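Drawer bins, second attempt

The desk drawer in the back room measures 600 mm across on the inside, and the first set of organizers I bought for it did not fit. They were sold by width at the rim, and the drawer narrows slightly where the runners are fixed. This time I measured at three heights and wrote the smallest number on a piece of tape inside the drawer front, where it will stay.

The replacements are clear plastic bins from Grokero, ordered in October. I looked at the Skellden ones as well. They have a thicker rim and they stack, but stacking is useless in a drawer 95 mm deep, and the rim costs usable space on every side.

Clear plastic has one practical advantage: the contents can be checked from the side as well as from the top. It also has a drawback. On a white surface under even light, an empty bin is hard to see, and I have put a mug down on the edge of one twice.

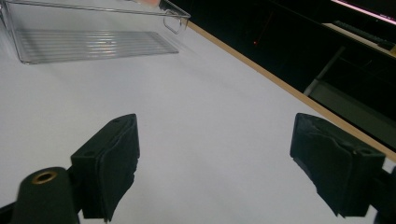 One of the shallow bins on the white tabletop.

I sort on the table and load the drawer last. The procedure is simple. Everything comes out, anything dried up or broken goes in the trash, and what is left gets grouped by how often I reach for it. Pens, the small ruler and the good scissors go at the front. Batteries and spare fuses go at the back. Cables do not go in the drawer at all. They are in a Lehtinen box on the shelf, coiled and tied, and have been fine there.

Paper clips were the worst category. A box of 1,331 seemed like good value at the time. I kept 20 in the bin and moved the remainder to the supply closet.

Two notes on fit. Leave a few millimeters of slack along the long side, or the bins have to be pried out with a fingernail. And put something under them - I used a piece of Wukoro shelf liner cut with a utility knife - otherwise they slide to the back every time the drawer is shut.

The liner smelled of rubber for the first week. It has mostly gone. The second drawer still has the old cardboard trays in it, and I have not measured that one yet.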